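Setting up the Vakside pavement rover in the simulator

Last checked 6 Jul 2020 against the current Kodivero build.

These notes cover getting one Vakside delivery rover running in Kodivero, from an empty project to a first drive along the test street. They assume the rover package is already on your machine and that you can open a terminal. If you are working on the real unit in the Sisulero workshop, most of the camera section still applies but the start-up order is different, so use the bench sheet for that.

What you need

A desktop with a separate graphics card. The laptops will open the street but the camera feed stutters badly, and a stuttering feed makes the rover brake for no reason.

Kodivero, with the street pack called Phùng installed. The pack is large, so start the download before you do anything else.

The rover settings folder. Copy it first and work on the copy. Vinh Mai keeps the master and will ask for it back unchanged.

Step 1. Load the rover

Start Kodivero with no street loaded. Go to Machines, then Add, and pick the rover file from your copied folder. It should appear on a flat grey floor with its wheels just touching. If it drops and bounces, the ride height is wrong. Close it, open the body settings and check that the wheel radius matches the value on the parts list. An old version of the file has the diameter in that box by mistake.

Press play and leave the rover alone. It should stay exactly where it is. A slow creep to one side nearly always means that the brake is set to release on start. Turn on Hold at Rest and try again.

Step 2. Connect the controller

The controller talks to the simulator on port 1123. Open the network page, type that number in both boxes and press Connect. The status light goes amber, then green. If it stays amber, another copy of the controller is still running from an earlier session. Close every terminal window and start again, as it is quicker than hunting for the right one.

Once it is green, send a single forward command at the lowest speed. The wheels should turn and the distance counter should climb. Then send stop. Do this before loading a street. A rover that ignores stop on a grey floor will ignore it on a kerb too, and it is much harder to see what went wrong there.

Step 3. Set the camera

The front camera settings are in a file of their own. There are three values you need to look at.

Height is measured from the ground to the lens, not from the top plate. Measure twice if you are copying it from a real unit.

Tilt should be 6 degrees down. With less than that, the sky takes up too much of the view and the automatic brightness makes the pavement dark. With more, the rover sees kerbs well but loses street furniture further off.

Frame rate should be 20 a second. The simulator will offer you more. Leave it alone, as the controller throws the extra frames away and the log fills up with warnings.

Save the file, then reload the rover. Changes to the camera are not picked up while it is loaded, whatever the message on screen says.

Step 4. Load the street and place the rover

Open Phùng and choose the clear-day setting for your first run. Leave pedestrians and traffic off. Place the rover on the open pavement, well back from the building, and point it along the footway towards the junction. Give it plenty of room to correct itself.

Open the camera panel and check the view before you drive. The horizon should be level. You want a good stretch of paving in the lower half and the kerb line clearly in view on the left, with the street lamps running away ahead of you.
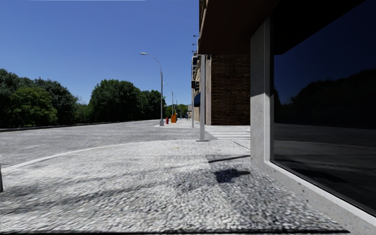

If the horizon slopes, go back to the camera file and look at roll, which should be zero. People often change it by accident while they are setting tilt, because the two boxes sit next to each other and have the same label in the older menus.

Now switch on the ground overlay. Anything the rover thinks it can drive on is tinted green. Shadows on the paving should be green as well. When a shadow comes up as an obstacle, raise the contrast limit by one notch at a time until it clears, but stop after 3 notches. Past that point it begins to miss low kerbs. Check the large shop window too. Dark glass can give odd distance readings, and the overlay should end at the sill, with nothing green beyond it.

Step 5. First drive

Set the top speed to walking pace and the route to straight ahead, stopping short of the crossing. Press play and keep a hand on the stop key.

Watch the kerb distance on the side panel. It will wander a little for the first few metres and then settle. If it keeps swinging from side to side, halve the steering gain and run it again from the same starting point - changing the start and the gain together tells you nothing.

When the rover has stopped, save the log before you close the street. Kodivero deletes unsaved logs on exit and does not ask. Name the log with your initials and the steering gain, then put it in the shared folder with your copy of the settings.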